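Review: the Dendov two-arm classroom kit, after a full term with our robotics club

Posted September 7, 2020

I run the senior robotics club at Ziltik, our after-school centre, and I've been promising a proper write-up of the Dendov since June. Sorry for the wait! The short version is that we love it. The long version has some grumbles about cables and the manual, so read on if you're thinking of getting one for your own group.

First, what we paid for. The kit is two identical arms with grippers, the mounting plates, a small camera for the gripper end and the control software, which goes on an ordinary laptop. The table and the white surround aren't included. You build those yourselves, and I'd start on that before the box arrives, as it took our lot four weeks of Monday afternoons and an awful lot of arguing over where the rail should go.

Assembly of the arms was a joy. The screws come bagged by joint, the bags are labelled in big clear print, and the elbows only go together one way (we tried the other ways). Two members who had never held a hex key did most of the first arm between them and were very proud of it, and so was I. The printed manual lets the side down a bit. The chapter on cabling refers to a colour chart that isn't there, and we ended up downloading the newer one from the Dendov site, where it's all been fixed.

The students picked cloth for their term project. I tried to talk them into blocks, as any sensible adult would, but they had seen a Pastik team working with fabric at last year's open day and wouldn't hear of anything easier. So the brief they wrote for themselves was a soft bag and a checked cloth, both arms, no human hands. Fabric is a brilliant choice for a club, I now think. It never lies the same way twice, so you can't get by on a memorized set of positions, and every run gives the kids something new to squabble over. 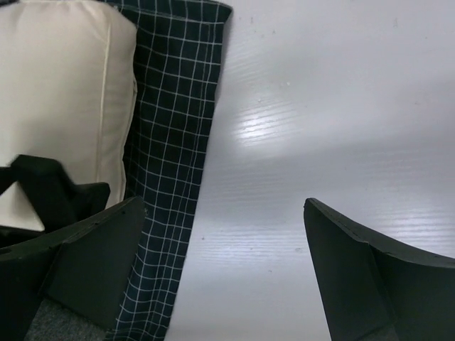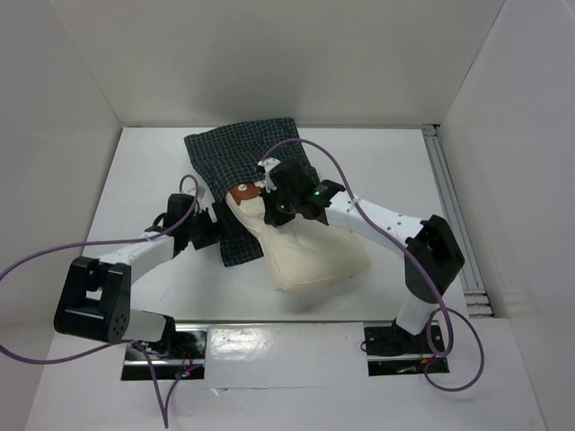
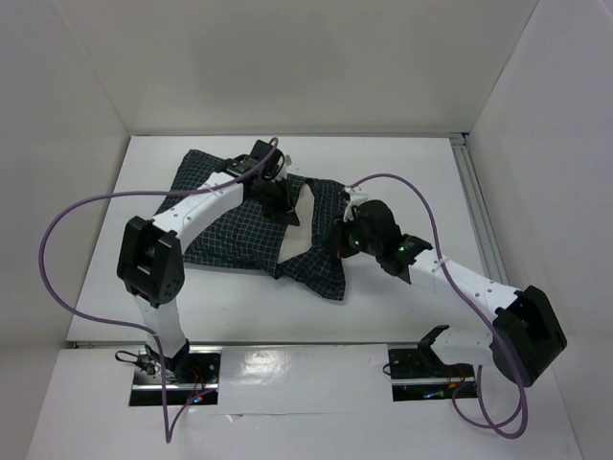

Getting the arms to cooperate is where the hours went. Each one is easy to drive by itself, and the younger members had the hang of it in an afternoon. Two at once is another matter. One arm would tug while the other was still thinking about it, and there was plenty of groaning. The software has a setting that makes each arm wait for the other at chosen points, and once the students found it (page 2 of the advanced menu, why there?) things calmed down a great deal. They've logged 400 practice runs so far. The early ones are pretty grim viewing, the recent ones are lovely, and there's a good argument going in the club about how much of that is the code and how much is the drivers.

The grippers deserve a paragraph to themselves. They're simple two-finger jobs, narrow at the tips, and I had my doubts about them with anything soft. I was wrong. With the closing force turned down they'll take hold of a single edge of cloth, and with it turned up they'll hang on to a padded bag. We tried the Kirui grippers on a loan a couple of years back and they were stronger, but far clumsier with thin stuff.

Now the grumbles. The cables are long, which is great for reach and a nuisance for everything else. Give them plenty of slack and keep a few spare ties in the drawer. The base turns well short of a full 360 degrees, so think hard about where you bolt it down before you drill. The gripper camera is sharp but sees only what's close by, and you'll want another view of the table for reviewing runs afterwards. And a shiny tabletop throws reflections that confused our colour detection until we moved a lamp. A matte sheet would have been cheaper than the evening we spent on it.

Support has been excellent, by the way. We stripped the thread on one bracket (our fault entirely) and a new one was in the mail within the week, no charge.

Would I buy it again? Yes, and if the grant comes through we'll be getting a second set so the juniors can stop queuing. Best suited to ages 13 and up, I'd say, in a room where you can leave the table standing between meetings. If you've got one already and have worked out a tidy way to route the cables past the elbow, please leave a comment, the kids would love to see it!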